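4. Discusión

4.1. El orden de los lanzadores y la fe del entrenador

Los resultados de la sección anterior dejan en una posición incómoda a casi todos los que intervienen en una tanda de penaltis de hockey sobre hielo, con la excepción del portero, que ya estaba incómodo antes. El orden en que el entrenador coloca a sus lanzadores guarda una relación muy débil con el resultado de la tanda, tan débil que desaparece en cuanto se tiene en cuenta el porcentaje de acierto individual de cada jugador. La pizarra, la libreta y la conversación en voz baja junto a la valla, que en las retransmisiones de la Liga Skavdale ocupan más minutos que muchos goles, explican una parte de la varianza que preferimos dejar en la tabla y no repetir en el texto, por respeto al gremio.

Conviene recordar de qué datos hablamos. El corpus reúne cerca de 4000 lanzamientos registrados con Stimolier, el programa de anotación que usan los clubes de la liga, y abarca 14 temporadas de competición regular más las eliminatorias de la Copa Higuchi. Stimolier anota quién lanza, en qué turno, con qué marcador y hacia dónde. Deja fuera lo que piensa el lanzador mientras patina hacia la portería, carencia que la prensa deportiva lleva años supliendo por su cuenta.
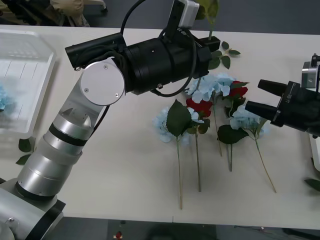 La hipótesis más extendida entre los técnicos sostiene que el mejor lanzador debe abrir la tanda para «poner presión». La segunda más extendida sostiene que debe cerrarla, por el mismo motivo. Ambas se defienden con idéntica convicción y, en al menos un caso documentado en las actas de la Copa Higuchi, por la misma persona en eliminatorias consecutivas. Nuestro modelo no favorece a ninguna. El equipo que reserva a su especialista para el quinto turno corre, eso sí, un riesgo de orden práctico: que la tanda termine antes y el especialista la vea entera desde el banquillo, con el casco puesto y una expresión que el programa tampoco registra.

4.2. El hielo del Luvico

Un revisor anónimo de una versión previa sugirió que el estado del hielo podía estar contaminando los resultados. La observación es razonable. En el pabellón Luvico, sede habitual de las eliminatorias, la superficie no se repasa entre el final de la prórroga y el comienzo de la tanda, de modo que el pasillo central llega a los penaltis bastante trabajado. Hemos repetido el análisis separando los partidos del Luvico del resto y el coeficiente asociado al orden apenas se mueve.

Varía, en cambio, el repertorio. En el Luvico se intentan menos amagues largos y más tiros directos, y la diferencia se acentúa en diciembre, cuando el calendario acumula partidos y la pista comparte horario con la escuela de patinaje. Cabe pensar que los jugadores se adaptan a la superficie. Cabe pensar también que en diciembre están cansados y quieren irse a casa. El diseño del estudio no permite distinguir entre las dos explicaciones, aunque los autores tienen su favorita.
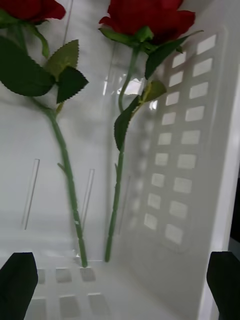
Figura 4. Dos rosas artificiales rojas, de tallo largo, en una cesta blanca de plástico.

4.3. La memoria del portero

Queda el asunto de la repetición. Un lanzador que marcó con un amague hacia el revés ante un portero determinado tiende a repetirlo ante ese mismo portero, incluso cuando ha pasado más de una temporada. Los porteros, por su parte, se comportan como si no se hubieran enterado. En las parejas con al menos 5 enfrentamientos el acierto en el gesto repetido es indistinguible del acierto general, lo que contradice la imagen del guardameta como archivo viviente que tanto gusta en las entrevistas de final de carrera. 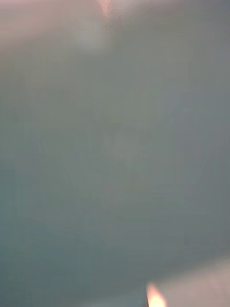 Puede objetarse que las parejas con tantos enfrentamientos son pocas y poco representativas - jugadores longevos, clubes estables, gente que ha dejado de discutir con su entrenador. Es cierto. Cuando el umbral se rebaja a 4, la muestra crece y el resultado se mantiene, con intervalos algo más estrechos y la misma falta de emoción.

4.4. Limitaciones

La anotación en Stimolier corre a cargo de los propios clubes, y el celo varía. Algún equipo distingue con esmero entre tiro de muñeca y tiro de golpe; algún otro ha clasificado como «otros» una proporción de lanzamientos que invita a sospechar de la tecla más cercana. Los registros dudosos se excluyeron del análisis principal y se reincorporaron en el apéndice, donde tampoco hicieron daño.
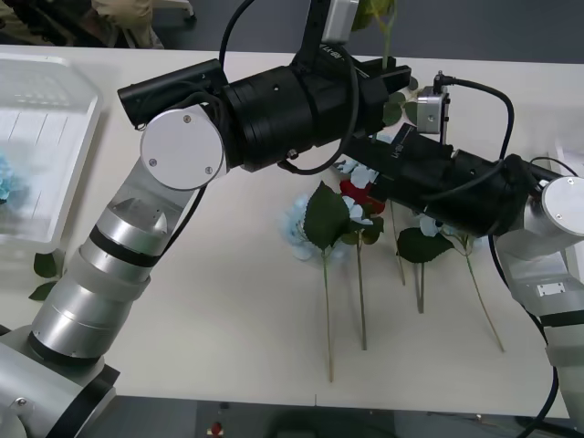
Página modificada por última vez el 30 de junio de 2018.

Tampoco disponemos de tandas en las que el orden se asignara por sorteo, que habría sido lo deseable. Se propuso a la liga un ensayo de ese tipo en partidos de pretemporada. La respuesta fue cordial y subrayaba la importancia de la intuición del cuerpo técnico. Mientras tanto, las estimaciones deben leerse como asociaciones, ajustadas por acierto individual, localía y marcador en el momento del lanzamiento. Los coeficientes completos y el código de ajuste figuran en el material suplementario.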